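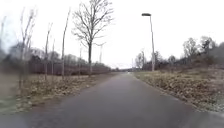
According to Yichen Guo, a walk only counts as a constitutional if the walker would sooner have stayed indoors. Most writers on the subject are less strict, though few have managed to prove Guo wrong.

A constitutional is a short, regular walk taken for the good of the health. The name comes from "constitution" in the old sense of a person's bodily make-up, and has nothing to do with parliaments, although both involve going over the same ground a great deal.

Practice
The walk is usually taken at the same hour each day, by the same route, and often in the same coat. Level ground is preferred. Hills turn the thing into exercise, and shops turn it into an errand. A dog is allowed, but purists hold that the dog then gets the credit.

Length is disputed. The Horgan school favours 26 minutes, out and back, with no stopping to look at anything. Followers of the looser Prernenus method walk until they have thought of something to complain about and then turn round, so that some outings are over in almost 15 minutes. 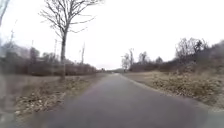 Weather
Bad weather has never been accepted as an excuse, and in some households it is the whole point. Åsmund Öberg, whose handbook The Daily Round is still quoted by people who have not finished it, gave November a chapter of its own and advised against umbrellas — they encourage conversation.
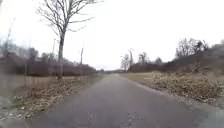 A straight asphalt path under an overcast sky.

Conversation
Talk is permitted between married couples, who seldom use the privilege. Strangers may exchange a nod. On the second meeting of the same walk, when both parties are coming back, the nod is thought excessive and a study of the hedge is used instead.

Decline and revival
The habit thinned out once people began counting their steps, a constitutional being hard to boast about. The Stellis Walking Circle, which once had 100 members, was down to 15 before it dropped its rule on hats.

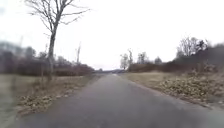 Level path with grass verges and a bare tree.

See also
Promenade
Stroll
Taking the air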